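Notebook, September, boat hall, morning and evening

Continued from the page before. The hull of the Doltard is on the stands since yesterday and the bottom is washed. Moisture readings on the port side came down a little overnight, but near the keel joint they are still too high for my taste. I will not put any primer there yet.

8:15. Opened the stern gland. The old packing was hard like wood and came out in crumbs. The shaft has a light groove where the packing sat, I can feel it with a fingernail but only just. Kenji thinks we can live with it one more season. I am not so sure. I wrote it on the list for the owner and he must decide, before we order anything from Plurix.

Fuel. The tank is 70 liters and the gauge says half, but with the dipstick I found much less. So the sender is wrong or the float is stuck. I took the sender out and moved the arm by hand, and the needle jumps in the upper part and then moves normally. Resistance at the bottom stop 187 ohm, which looks reasonable. At the top I could not get a stable number. New sender, I think. Do not forget the gasket, the old one is swollen.

Engine hours on the meter stand a bit over 1,000. The impeller was changed last year according to the logbook, but the one I pulled out has two blades with cracks at the root, so either the logbook is too optimistic or it ran dry once. Mahmoud has the right size in stock, I called before lunch. He also asks when we return his flaring tool. (Teodor, this is for you.)

11:40. Cabin windows. Starboard forward one leaks at the lower corner, this is the stain we saw on the cushion. Removed the inner ring, 15 screws, one of them broken. The sealant is still soft on the outside but it does not hold to the frame anymore. Cleaned with alcohol and left it open to dry. For the bedding I want to use the Cetance compound again – it was slow in the cold last winter, but now the hall is warm enough.

Afternoon was mostly waiting.

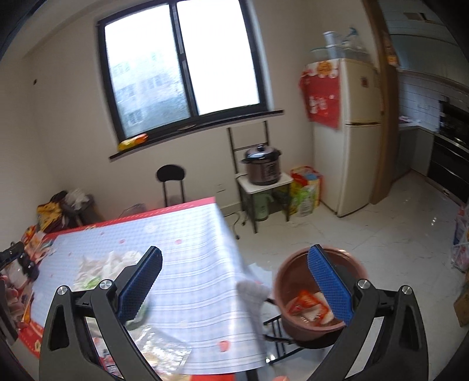

Checked cloth on the table.

17:30. Second round of moisture readings, same points, marked with tape. Keel joint without change. Maybe there is water inside the joint and we need to drill a small hole at the lowest point and see. I do not like to drill in another person's boat without a signature, so I stop here.

For tomorrow:
Ask the owner about the shaft and the hole.
Sender and gasket, order together.
Extract the broken screw – left-hand drill first, Teodor Bogdan has the set in his van.
Look at the anode, I forgot it again.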